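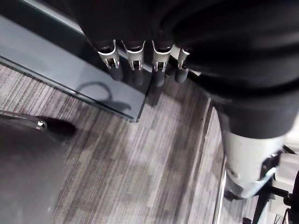 2 min read

The village shop in Mokirholm is going to be saved again. I have lost track of which rescue we are on, but the poster is up in the bus shelter and the target is 4000 pounds, so I suppose I shall be asked for my share by the end of August.

I don't want the shop to close. I would like to say that first, having been accused of it at the pub. What I doubt is the story we keep telling about why it struggles. According to the poster, the shop is "the heart of the village", and all that stands between it and a healthy future is a new front window and a bit of loyalty. I have heard the same said in Grudholm, where they got the window.

Look at what people buy. Most households here do one large order a week, delivered by van from a supermarket depot, and then walk to the shop for the milk they forgot. I do this myself. A shop can't live on forgotten milk. It has to charge more for it, and then we complain about the price and add an extra two pints to the van order.

The usual answer is that the shop should stock "what people want". Every meeting produces a list, and the list always has sourdough on it, and local cheese, and some kind of refill station for lentils. I have sat behind a till, years ago and in a different county, and I can tell you what goes out of the door at half past three when the school bus comes in. It isn't lentils. Crisps and cold drinks keep well, they need no skill to sell and they don't go green by the weekend. The people who write the lists find this disappointing. 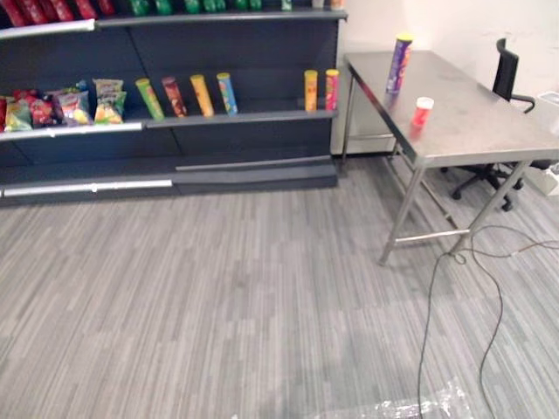
What the report said

The parish paid a consultancy called Brillmont to look into all this. Their report runs to 12 pages and cost 3000 pounds, nearly enough to pay for the window. It recommends a coffee machine. It also recommends "activating the frontage", and I have read that section twice without learning what we would be doing to it.

There is nothing in it about rent, or about the electricity bill for the chillers. Nor does it mention opening hours, though the shop now shuts at 2 in the afternoon and a good many of us are at work until well after that. You may be as loyal as you please, but the door is locked when you get home.

Pramanik, the wholesaler, has a minimum order as well, and for a small shop that matters more than any poster. If you can't sell the whole case before the date on it, you either bin the rest or stop ordering it. That is how the fresh shelf shrank. I don't remember anyone deciding it should.

I would put the money into staying open until seven for one winter and see what the till says in spring. It might say close. I'd rather know that than stand in the rain next year admiring the glass. In the meantime I'll probably pay up, and so will everyone else, and the van will still come round the corner with our shopping in it.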